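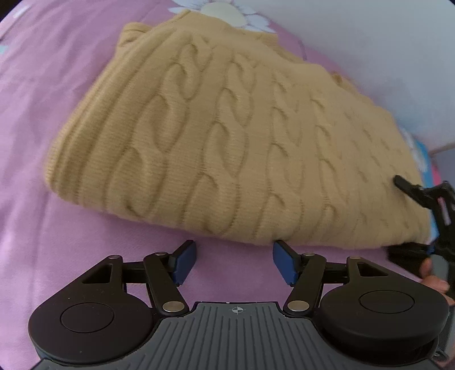
Mustard cables on a pink sheet.

The Last Ferry to Selden

Milagros Ríos ran the whole length of the Sterkcombe wharf with a cello on her back, and she was grinning, which is a ridiculous thing to do when you're about to miss a boat. But the harbour was the colour of peaches! The gulls were shrieking, the bakery had its back door open, and across the water she could see the lights of Selden coming on one after another, all the way up the hill to the hall.

"Hold it!" she yelled. "Hold the boat!"

The woman in the wheelhouse leaned out. She had grey plaits and a mug the size of a bucket.

"Is that thing alive?"

"It's a cello!"

"Then it travels free. You don't."

Milagros paid, and the Alva shuddered away from the pylons with a noise like a cow being woken. She was the only passenger. She wedged the case between two benches, then climbed the ladder to the wheelhouse without being asked, because she had never in her life been able to sit at the back of a boat.

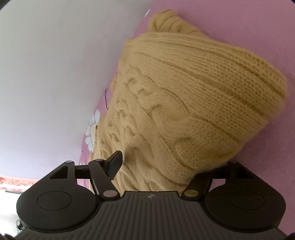

"Silvana Bezerra," said the skipper, not taking her eyes off the channel. "Touch the brass if you like, everyone does. Don't touch the red one."

"What's the red one?"

"No idea. My aunt told me not to touch it, and I've had up to 200 people a day on this boat and never had to find out."

Milagros laughed so hard she had to hold the rail. Then she told her everything — the concert at eight, the player who'd come down with the flu, the phone call at lunch, the piece by Plimier she'd learned at fifteen and hadn't played since.

"Can you still play it?"

"I think so. My left hand thinks so."

"Play it now, then."

"Here?"

"It's 30 minutes across and the radio's busted."

So she hauled the case up the ladder, swearing cheerfully the whole way, and sat on a crate of lemons with the spike jammed into a knot in the deck. The first bars were dreadful. The engine was a quarter-tone flat of everything and the November wind kept getting under her bow arm. Then they came round the point, the swell let go of them, and her fingers simply went where they used to go.

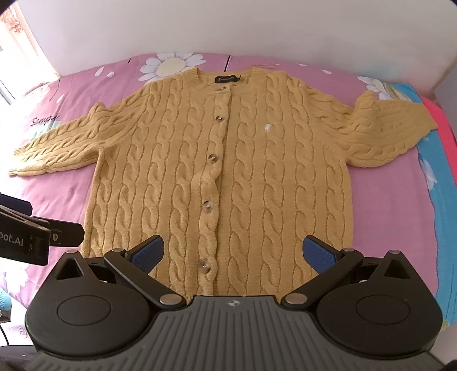
Silvana eased the throttle back. The engine dropped to a murmur, and somehow it was in tune now, or near enough, a long low note under the melody.

"You'll make us late," said Milagros, still playing.

"Two minutes. Do the slow bit again."

She did the slow bit again. On the Selden jetty a kid with a fishing rod had stood up to listen, and his line was drifting in under the boards, and he let it go.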